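Sprechnotizen "Weniger wegwerfen beim Mitnehmen", Asif Rind, Vortrag im Februar

Guten Abend zusammen, schön, dass ihr da seid! (Kurz warten, bis hinten alle sitzen.)

Ich fange mit einem Geständnis an. Letztes Jahr hab ich meine Küchenschublade ausgeräumt, die unterste, die immer klemmt, und da lag ein halber Imbiss drin: Sojasoße in Tütchen, Plastikgabeln, Servietten mit Aufdruck. Alles unbenutzt, alles mal mitgeliefert, und bestellt hatte ich nichts davon.

Dann kurz zum Projekt Branwood. Wir haben mit sechs Imbissen angefangen, und die Idee ist wirklich simpel: Besteck gibt es nur noch, wenn jemand danach fragt. Kein Schild mit erhobenem Zeigefinger, einfach ein Häkchen im Bestellformular. (Hier Handzeichen: Wer bestellt mindestens einmal im Monat? Und wer isst dann zu Hause am Tisch, mit eigenem Besteck?) 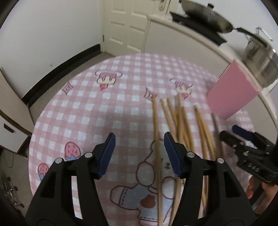
Essstäbchen aus Holz, lose auf dem Tisch

Bei Stäbchen werden die Leute übrigens am sentimentalsten! Eine Wirtin hat mir gesagt, ohne Stäbchen in der Tüte fühle sich die Bestellung unfertig an. Das verstehe ich sogar, mir ging es mit den Glückskeksen genauso. Sie legt jetzt welche an die Theke, wer will, nimmt sich ein Paar.

Zahlen, aber nur ganz kurz: Ein Laden hat vorher 300 Bestecksets im Monat ausgegeben, jetzt sind es 200. Klingt wenig, finde ich aber für ein Häkchen ziemlich ordentlich.

Beschwerden gab es auch, klar. Meistens aus Büros, wo in der Teeküche nur noch ein einziger Löffel liegt. (Lacher abwarten, sonst weiter.) Da hilft eine Kiste mit altem Besteck vom Flohmarkt, hat bei uns zehn Euro gekostet.

Jetzt zu den Pfandschalen, da wird es komplizierter. Deckel herumgeben, bitte wieder einsammeln! Danach Fragen, Mikro geht durch die Reihen.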